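How to Put the Stories in Your Collection in Order

Posted by Palesa Visser, March 2019

So you've got a pile of short stories, they're all more or less finished, and now somebody (you, probably) has to decide which one goes first. I've just been through this with my second collection, the Bretberg stories, and I spent so long on it that I figured I might as well write down how I did it. It took me four tries, and the first three were awful!

My first book was easy. I put the stories in the order I wrote them, sent it off, and that was that. A reader wrote to me afterward to say she loved it but had given up twice in the middle, where I'd parked three funerals in a row. Three! I had never noticed. I'd only ever read them one at a time, months apart.

What you'll need

A printed copy of every story, a pack of index cards, a pen that isn't dying, and a big flat surface. You can do it on a screen, and I know people who do, but I like to be able to push things around with my hand. Also tea.

Step 1: Make a card for each story

Put the title at the top. Under that, write the number of pages, who's telling it, what season it's set in, and one word for how it leaves you feeling at the end. Just one word. If you can't pick, go with the first one that came into your head. My cards said things like "hopeful," "itchy," "hungry" and "oh no."

I had 16 cards when I started. Two of them said the same thing on almost every line (widow, winter, letter in a drawer, "wistful"), and seeing them side by side was a bit of a shock, because I'd have sworn they were completely different stories.
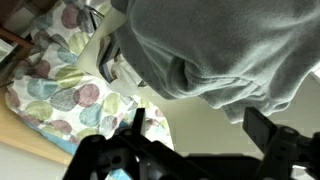 Gray fleece in soft folds, and a black gripper.

Step 2: Take some out

I know, I know. But a collection doesn't have to hold everything you've ever finished. Go through the cards and pull any story you'd skip if you were reading aloud to a room. Then look for twins like my two widows and choose the stronger one. The other can go to a magazine, or be the free one you send to your mailing list, or sit in a drawer like the letter.

I got down to 11. It hurt for an evening and then it felt great.

Step 3: Pick your first story

Your opener has to do a lot of work. Most online stores let people read the beginning of a book before they buy it, so for plenty of readers your first story IS the book. Go for something fairly short, easy to get into, and in the voice you use most. If ten of your stories are gentle and funny and one is a ghost story told backward, don't lead with the ghost, even if it's your favorite (it was my favorite).

I opened with "Mrs. Molefe Buys a Piano." It's a small story, nothing much happens, but you meet the town and you laugh on the first page.

Step 4: Pick your last story

Do this now, before the middle. The last story is the one people carry around with them, so give it some room. Mine is the longest in the book, almost 40 pages, and it brings back Mrs. Molefe and the piano, which made me very pleased with myself. You don't need a callback like that. You do need an ending you trust. Read the last paragraph of every story you have left, out loud, one after another, and you'll hear which one sounds like a door closing. 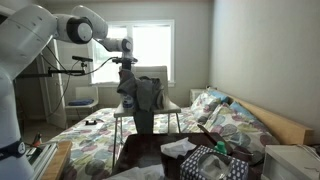 Does the title story have to come first or last?
Put it anywhere you like. Plenty of collections tuck it in the middle, and readers enjoy coming across it. The only spot I'd steer clear of is second, where it tends to get rushed through on the way to everything else.

Step 5: Fill in the middle

Lay out your first card and your last card with a long gap between them, and start dealing the rest into the gap. I use a few loose rules here:

Follow a long story with a short one.
Don't put two first-person stories next to each other unless the voices are wildly different.
Move the seasons around, or else run them in proper order from start to finish. Halfway looks like a mistake.
After a sad one, give people something with a bit of food in it.

That last one is my own and I stand by it. In the Bretberg book the hospital story is followed by the church supper story, and it's the pairing I've had the most mail about.

Then read only the feeling words, left to right, as if they were a sentence. Mine went "hopeful, itchy, tender, tender, tender, oh no," so clearly one of those tenders had to move.

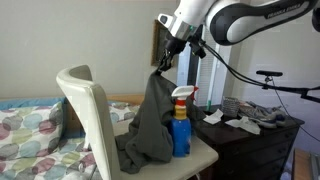

Once the words sound right, leave the cards alone overnight. Put a book on top if you have a cat. In the morning, read just the last page of each story and the first page of the next one, all the way through. You're listening for bumps: two characters called Ruth, two stories that open with rain, a story ending at a train station and the next one starting at another. I found a Daniel who died on one page and ordered pancakes on the next. Different Daniel! He's a Peter now.

Step 6: Give it to someone who hasn't read any of it

Give them the whole thing in order and ask them to mark where they stopped each time they put it down. Don't ask what they thought of the order, they'll just say it was nice. The marks will tell you. If two readers both stop dead after the same story, try moving it later or swapping it with a shorter neighbor.

My editor at Clerau changed one thing after all this. She swapped the fifth and sixth stories, and she was right, and I was cross until May.

A note on linked stories

If your stories share a town or a family, check what the reader knows and when. I keep a plain list of every fact that turns up in more than one story (who's married, whose bakery burned down) with the title where it first appears. Each time you shuffle the cards, go back over the list. It's dull work and I put it off, and that's how I ended up with a baby being christened two stories before anybody was pregnant.

Next time I'll go through titles, which I'm terrible at. The Bretberg book was called "Ovitis" for a whole year, after the bakery, and everyone who heard it asked me if it was about a sheep disease.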